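Home | Projects | Reports | Partners | Contact

Wirnela – interim progress report, January
Prepared by Dorottya Jakab for Mariann Antal, Altbridge

Work in this period covered the second task family, dish sorting and stacking with two arms. The policy is trained on teleoperated demonstrations and predicts short action sequences for both arms together. Béla Vörös collected 90 new demonstrations, with start positions varied between episodes.

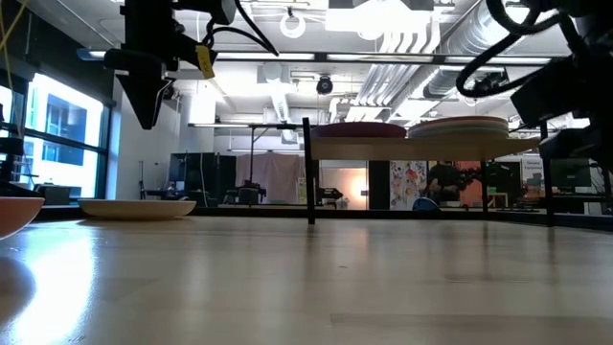 Figure 1. Two-arm workspace with raised shelf, plate stacks and bowl.

Placing on the shelf is now reliable at low stack heights. Errors grow with height – mostly lateral offset at release. Glare on the tabletop also affects detection of pale plates, and Ourania Vlachopoulos is testing brightness augmentation as a remedy. Retraining takes almost six hours.

Two items remain open: the release-height correction and the comparison against the Nartey baseline. Both are scheduled for the next period. No change to the budget is requested.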